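Moving everything from an old Trema to a new Ronholm, texts won't come across

2 min read

hulme_rd

I bought a Ronholm last month to replace a Trema that's getting slow. Both run Android. I used the cable that came in the box and the setup wizard copied my apps, contacts and photos with no trouble. Text messages are another story. The old phone says it has 1,215 conversations and the new one shows 801. It stopped at that number both times I tried.

The missing ones seem to be the older ones, but there are a few recent group chats gone as well. I've got plenty of storage free and both phones were plugged in. I don't want to factory reset the new one a third time if I can avoid it, as setting up the banking apps again takes me most of an evening. 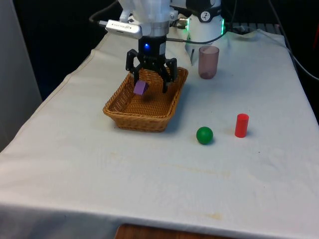

The old phone is still working and I haven't wiped it. Is there a way to bring over only the messages? I'm with Odia on a prepaid plan if that makes any difference.

odd_socket

Your carrier doesn't matter. Messages are stored on the phone.

You don't need to reset. Install a text message backup app on both phones, the kind that saves to a file. On the Trema, run a backup of messages only and tick the box for group messages and attachments, because it's often off by default. Copy the file to the new phone over the cable or through your cloud storage. On the Ronholm, the app will ask to be the default messaging app while it restores. Say yes, then change it back afterwards in Settings > Apps > Default apps.

Before you start, turn off battery optimisation for the backup app on both phones. If the screen goes off partway through, some phones kill it and you end up with a partial copy. Mine was 700 MB with pictures and took a good while. Duplicates get skipped if you choose that option, so the ones you already have should be fine.

Keep the old phone until you've checked the group chats.

kettle2

Same thing happened to me. I just kept the old phone in a drawer and look at it when I need something.

mapleside

Check whether the missing group chats are RCS. My backup app didn't pick those up at all. I had to screenshot the two I cared about. The first reply should work for the ordinary texts.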